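Gratwood Rovers supporters' forum > Transfers and contracts

Do we give Hrynyshyn another year or let him go for free?

Started by kestrel_end, 28th June

I have been thinking about this since breakfast and I would like to hear other opinions, so please be patient with a long post.
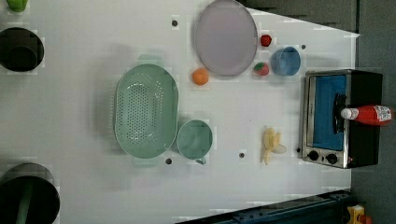 His contract ends on Saturday and the club has still said nothing. Tymofii Hrynyshyn is our best scorer of the last three seasons, this is a fact. But he is also on the highest wage in the squad, and he missed the last month with the same hamstring as in October. Losard want him, everybody in town knows it. They can offer two years. We can offer one, I think, and perhaps not a full one.

My opinion is that we should offer one year with lower basic pay and a bonus for appearances. If he says no, then we shake hands and we thank him. I don't want to lose him, but I also don't want to pay a man to sit in the stand in a nice coat.

What do you think?

- - -

oldstandpete

Give him whatever he wants. He got 12 goals from open play in a team that could not cross a ball. Who else have we got? The lad from the under-21s is two years off.

- - -

Marrowfield

Disagree with Pete, sorry. Look at when the goals came. Nearly all before the new year. After the injury he stopped running the channels and we played with ten men out of possession. Semeniuk could see it as well, he took him off early in every away game in spring.

- - -

oldstandpete

Semeniuk took him off early because Semeniuk takes everybody off early. He'd substitute the goalkeeper if he was allowed.

- - -

kestrel_end

Pete, I laughed, but Marrowfield has a point about the away games. I was at Rerken in the rain and he did not make one sprint in the second half. The home games were different. At home he still finds space in the box better than any player I have seen at our level.

It is maybe a question of how you use him. 30 minutes from the bench, when the defenders are tired, and I think he scores again.

- - -

tunnel_vision

He won't sign to be a sub. Would you? Losard will start him every week.

Also, can we talk about the money for once. If he leaves we get nothing, fine, but his wages pay for two younger players. Rerken let their captain go last summer, their forum was in flames, and they finished above us.

- - -

Marrowfield

They finished above us on goal difference, and they had a proper left back.

- - -

zk_northbank

Hello all, Zoia Kovalchuk here, some of you know me from the away coach.

I want to add one thing which is missing in this discussion. There were 300 people fewer at the last home match than at the first one. I don't say it is only because Hrynyshyn was injured, we were also terrible. But my nephews ask me before each game "is he playing?", and when I say no, they prefer to stay at home. A small club should think about this too. You can't put it in a scouting report.

And kestrel_end, if you offer a man lower pay after three good seasons, he will hear it as an insult. I would.

- - -

kestrel_end

Zoia, I understand, and I did not think about the crowd. But lower pay with a bonus is normal for a player over thirty with an injury history. If he plays 40 games he earns the same as now. I don't find it insulting. It is only careful.

- - -

oldstandpete

40 games! He's never played 40 games in his life, and nor has anyone else here since the pitch was relaid. Make the bonus start at 30 and he might at least read it.

- - -

kestrel_end

OK, 30. I accept the correction.

- - -

tunnel_vision

Still too many. He'll be at Losard by Monday and you'll all be on here saying you knew.

- - -

zk_northbank

Then I will boo him for one half and clap him in the other.

Does anybody know if the season ticket office is open tomorrow? The page gives two different times and nobody picks up the phone.

- - -

Marrowfield

Mornings only. Go to the side door, the front one sticks.

On Hrynyshyn: if we do let him go, I want the replacement signed before the first friendly, please. Last year we started with a midfielder up front and we lost to a team of postmen.

- - -

oldstandpete

They were good postmen. Second goal was a beauty.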